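Sorness Home Arm – Set-up Guide
Section 11: Practising chores in the simulator

Can a machine put your groceries away yet? Sort of, and that's the fun of it! The Sorness arm will do a decent job of some kitchen chores and make a proper mess of others. The simulator lets you find out which is which before a real jar is at stake. Please work through this section before you move on to Section 12 (First run on a real bench).

Before you start

You will need:
– the arm software, installed and licensed (Section 2)
– the Narance kitchen pack, downloaded and unzipped
– a mouse with a scroll wheel; a trackpad works, but you'll swear at it

Loading the practice kitchen

1. Open the simulator and choose Worlds, then Narance, then Stone Kitchen.
2. Wait for the progress bar to reach 100 per cent. The first load is slow. Later loads are much quicker.
3. Open the View menu and pick Wrist. You should see the two fingers of the gripper at the bottom of the window.
4. Press Home to bring the gripper to its rest position, fingers open.
5. Check that the Held Item box reads None.

Note: The Wrist view turns with the wrist. If the arm has rolled over, the kitchen will hang from the top of the window. The arm doesn't mind a bit, but you might. Press F to flip the display only. The arm itself will stay put.
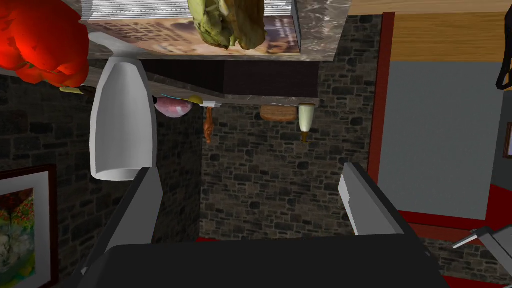

Figure 11-2. Wrist view before flipping: fingers open, white vase at left, food along the shelf edge.

Choosing a first chore

Start with something that has a plain shape and room around it. The loaf of bread is a lovely first pick. It's a forgiving shape, and the simulator lets you squeeze it harder than any baker would like.

6. Click the item you want. A blue outline shows that it is selected.
7. Choose Plan Reach. The planned path appears as a dotted line.
8. Look along the whole path, including the elbow. The planner is good at keeping the fingers clear and less good with everything behind them.
9. Choose Run at Slow. Keep one hand near the space bar, which stops the arm straight away.
10. When the fingers close, wait for the Grip light to turn green, then choose Lift.
11. Pick a clear spot on the counter and choose Place.

If error 306 appears, the fingers closed on nothing. Go back to step 6 and move the target point closer to the middle of the item.

Caution: A good result in the simulator does not mean the arm is ready for your kitchen. Simulated lettuce doesn't tear and simulated glaze isn't slippery. Never run a saved path on the real arm without the checks in Section 12.

What to expect

Single solid items on an open surface go well – often on the first try, and it's a real thrill when they do. Bottles are fine if you grip them low on the body. A tall vase can be moved too, but save it for when you've had some practice, as a small bump near the top will send it over.

Crowded shelves are much harder. With food sitting close together, the fingers need space on both sides of the thing they're picking up, and there often isn't any. Leafy vegetables are harder again. Dagmar Jelínek, who built our grip settings, spent most of May on cabbages and still rates the results "promising". Anything with a string on it can snag, so leave those items until last.

Putting away a full shop with no help is beyond the arm for now. Moving a few chosen items while you keep watch is well within it, and each update has pushed that list along a little.

Saving your work

Choose File, then Save Run. Runs are stored by item name, so rename yours if you are trying the same item with different settings. The Vunov soft fingertips and the Lukáč wide fingertips each have their own settings file. Load the one that matches the tips you plan to fit, or your saved runs will be no use on the bench.

To put every item back where it started, press Ctrl and R together. Saved runs are not affected.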